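Planning for the second bench: where the money goes

from the workshop newsletter, 2026-04-16

Several of you have stopped me in the corridor to ask what we are buying this year, and whether it is true that the whole budget has gone on arms. It hasn't, though I can see how the story got about! I promised a proper write-up back in January and then let it slide, so please forgive the length of this one. Put the kettle on first.

As most of you know, the Haugen bench has been the busiest thing in the building since it went in. Two arms on one rail, a plain wooden top, and a queue of people wanting to use it. Iwona Wysocka has been keeping the booking sheet, and she tells me that people now ask for early mornings, which I never thought I would hear from this group. So the case for a second bench more or less made itself, and the only real argument left was over what should be on the list and what could wait.

We began, as everyone does, with the arms. Drurketti and Skametti both sent quotes, and both were kind enough to come and talk us through them over a long afternoon and a great deal of cake. The two offers are closer than I expected once you add in delivery and the first year of support. Drurketti is a little dearer but includes spare gripper fingers, and anyone who has spent a week on the Haugen bench will know how fond we are of spare fingers. Skametti can deliver sooner and will take our old rail in part exchange, although Ryszard Kołodziej would sooner keep the rail, and he has a shelf cleared for it already.

Then we came to the part of the list that I always underestimate, and I suspect I'm not the only one. It's the small stuff. The arms get a page to themselves in every quote, with a nice drawing, and then the things the arms are meant to work on get a single line at the bottom that says "sundries". Last year I wrote 300 pounds against that line without much thought. It was gone well before the summer, and Ryszard was bringing in extension leads from his own garage (he has had them back, and a thank-you card).

The charging task is a good one to think about when you are doing these sums. On paper it needs a pair of arms and a phone. On the bench it also needs a cable, an adapter, a power strip and enough clear table for all of it, with room left over for both grippers to come in from their own side.
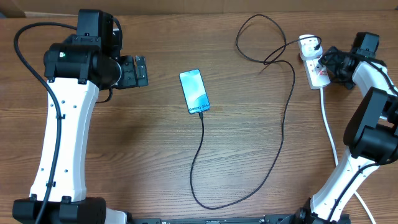

What we are asking for

The request going in has 4 parts, and I'll take them in the order they appear on the form.

The arms and rail come first and are by far the largest sum. We have asked for a matching pair, so that anything written for the present bench can be moved across with as little fuss as possible. I did look at buying one arm now and one later. It makes the first year look lovely and the second year look dreadful, and we'd pay for delivery twice.

Next is the bench itself. We would like another wooden top, the same height as the one we have, with the legs braced underneath. Lalelell, who fitted out the store room for us, have offered to make it and to fix the rail along the front edge while they are at it. Their price is fair and they know our awkward doorway, having already met it once with a cabinet.

The third part is the sundries line, and this time it says 1000 pounds. I know that looks like a big jump. It covers phones for the charging work, cables in more than one length, adapters, power strips, cable clips for the arms, and a box of the odds and ends people will certainly think of the moment the form has gone in. Iwona went round with a notepad and asked every regular user what they had run short of, and the list came to 77 items, several of them in capital letters. We have trimmed it, gently.

Last comes people's time. Setting up the first bench took far longer than we had allowed, and very little of that was down to the arms. It was the hours spent running leads, moving sockets, deciding which side the strip should sit on and then changing our minds. I have put in two full weeks for Ryszard and one for Iwona, written down as real days with real cover for their other work. If we finish early, lovely, they can have the days back.

A few things we have left out

There is no money in this request for new cameras. The present ones will do for now, and I would like to see a season's work from both benches before we choose anything different. I have also left out the better chairs, with real regret, as I am sitting on one of the old ones while I type this. They will go in under furniture, which comes from a different pot and has its own form.

I haven't allowed for a service contract beyond the first year either. Both suppliers offer one and both are keen that we should sign early. My own feeling is that we ought to wait and see what goes wrong, keep a decent note of it, and then buy the cover we need. If you feel strongly the other way, do please come and tell me, as this is the part I am least sure of.

How you can help

If you use the bench, have a look at the sundries list, which is pinned up beside the booking sheet, and add anything we have missed. Do put down the plain dull things as well as the exciting ones. A length of cable is far easier to buy now than to beg for later, and it helps to know how long it should be! If you can write what the task is beside each item, Iwona will be very grateful, and so will I when I am asked about it.

Ryszard is also happy to walk anyone through the two quotes side by side. He has them in a blue folder on his desk and only asks that the folder stays there.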